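So I finally made it to the Gitstead open day, and I have to tell you about the rule sheet, because I've been thinking about it ever since!

The Pruvgate lab is up on the third floor, and the first thing you get at the door (before coffee, even) is one page of house rules for the hand-held gripper stations. I expected the usual stuff about closed shoes. Instead it was all about how to do a recording properly – where to stand, when to start over, who gets to say stop. Anybody at the table can say stop, by the way, visitors included. I loved that.

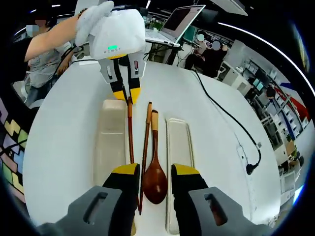
Every take has a limit of 30 seconds, and if you go over, it gets logged as over. You don't trim it. Dropped something? Keep it and label it as a drop. I asked if people were ever tempted to delete the ugly ones and got a big laugh and a very firm no.

They also blur faces before anything leaves the building, and there's a sign-off for that. Three checks, two different people. The sheet is on version 17, so somebody has clearly been arguing over it!

My one gripe is cables. The Eren guide I use at work has a whole section on keeping leads off the work surface, and theirs gives it a single line. I put that on my comment card.

Next one is in June, over at Plevier, and I've already signed up.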